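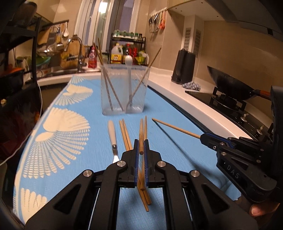

STIVDALE, 7 July 2020

Revon Table Utensils: README and data card

Projects > Kitchen work > Revon > README

Print | E-mail this page

Summary

Revon is a set of 936 recordings of one small job, the putting of chopsticks, spoons and similar things into an upright container. The job is done by kitchen workers who hold a gripper tool in each hand. The tools have the same kind of jaws as the arms which Galtico plans to install in its staff restaurant in Stivdale, so the movements can be used for training these arms.

The card is written for two groups of readers: those who train the models, and those who work in the restaurant and have asked what is recorded and what it is for. We tried to keep one text for both. Where it is too technical for the second group, please ask at the Zaidi kitchen, where a printed copy hangs beside the shift plan.

What is in the set

Each recording contains video from the tools, the opening of the jaws over time, and a short text label such as "chopstick, right hand, from cloth". The longest recordings take up to 44 seconds. The label is written by the person who did the work, on the same shift. We did not correct the style of the labels, only the spelling.

There are 116 recordings in which an object was dropped or was taken up a second time. These are kept in the folder "second_try" and should stay there. A person who works fast drops a chopstick now and then, and a model which never saw this will not know how to continue.

Where it was recorded

All recordings come from the Zaidi kitchen, a small room with a sink, a gas stove and a white counter, used by Galtico for trying out new procedures. The cloth on the counter is blue with a pattern of pale fans. It is known that the pattern disturbs some detectors, which take the ribs of a fan for a thin utensil. Thin things also throw long shadows on it under the kitchen lamp. We left both as they are, as the restaurant has patterned cloths too.

The background is full of ordinary kitchen things – bottles, jars, tools on hooks, a wok. They were not arranged for the recording and can have moved from one session to the next. Please do not use them as fixed points.
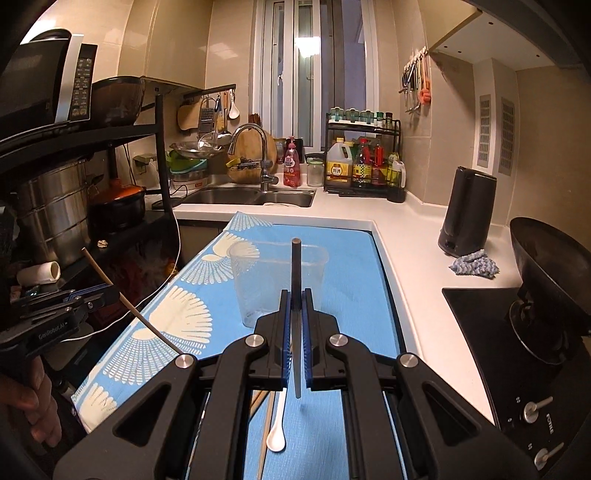
Both tools in use at the counter, container empty.

How the work is done

The worker holds the two tools, takes a utensil from the cloth and brings it over the rim of the container. Long chopsticks are usually taken near one end. The order of the objects is free. In the first week we prescribed an order, and the workers told us that it was slower and more tiring for the wrist, so the rule was removed. Recordings made under the old rule have "fixed" in the file name.

A session lasts 30 minutes and is followed by a pause. It counts as normal working time and it replaces the wash-up duty of that day, it does not come on top of it.

What changes for the people

The arms will take over the sorting of utensils after the wash. At present this is done at the end of the shift, standing, and it is the part of the job which most of the staff like least. But it is also the half hour when they sit together a little and talk, and several of them wrote to us that they would miss it. We have no answer for this in the data. We asked Galtico to keep the end of the shift at the same hour after the change, and this is agreed until November. What is valid afterwards is open.

A second change is smaller. The person who formerly sorted will now check the containers and put right what the arm did wrong. This demands attention and gives less movement. Some of the staff see it as an easier task and some as a duller one – both opinions are in the file "comments.txt", without names and in the words of the writers.

The recordings may not be used to measure the speed of a single worker. The time stamps are cut to the start of each recording, and the list which connects workers and sessions is kept by the staff office only.

Known limits

Only one kitchen and one kind of counter. Hands are sometimes visible at the border of the image, faces are removed. Knives with a sharp edge are excluded. Wet utensils are rare in the set, although in the restaurant they will be common, and this is the gap we would like to close first.

Recordings with a dark gray rod are marked "rod" and are kept apart from the chopsticks, as it is thinner and the jaws close further.

Changes in this version

Labels "spoon" and "ladle" separated. Double files removed. Section about working time added at the wish of the staff.

Share (30) | Comments (4)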